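About Kirnano

Kirnano develops handling routines for the dismantling of used office equipment. The workshop is at Zemitz. Staffing stands at 8, with Silvana Leite responsible for cell design and Siu-ming Lu for software. Our current work concerns desktop computers: drives, power connectors and data cables in particular. Flat cables and loose wire bundles remain the hardest parts to plan for.

The most recent open day took place on 13 February 2022. Visitors watched the gripper at work inside an open desktop tower.
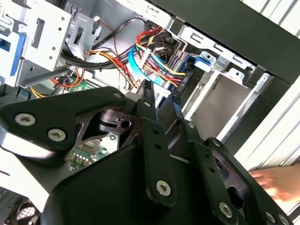 Gripper at the drive bays of a desktop tower.

Demonstrations are given in groups of up to 20. Each begins with a short talk on reach and clearance, given by Ottó Simon. The cell is then run at reduced speed – the same setting we use when a new case type is introduced. Older towers are useful for this purpose, as their layouts vary a good deal and fixings are seldom in the same place twice.

The robot arm is bolted to the work surface and the tower is laid on its side next to it, with the side panel off. Reference positions are taken again whenever the case is changed.

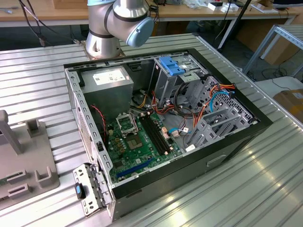
Can visitors bring their own equipment?
Only by arrangement. Cases must reach the workshop a week beforehand so that they can be checked and measured.

Records are kept for every case type we handle. The present library, named Seria, holds 568 entries, each with bay positions, cable routes and fixing types. Entries are revised when a routine fails or a new variant comes in. The working target is 3,000.

Inside the case, the narrow links of the gripper have to pass between wiring and the drive cage. Approach angles are therefore set separately for each bay.
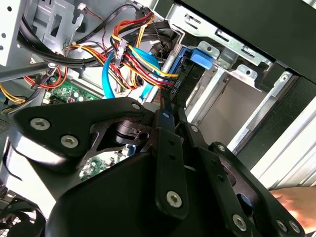 Sakda Paisan wrote to us after the open day that the talk on clearance should have been longer, and that he would have liked to see the approach angles on paper before the run began. A printed sheet will be handed out from May.

Enquiries about visits go to Josphat Odera at the Zemitz workshop.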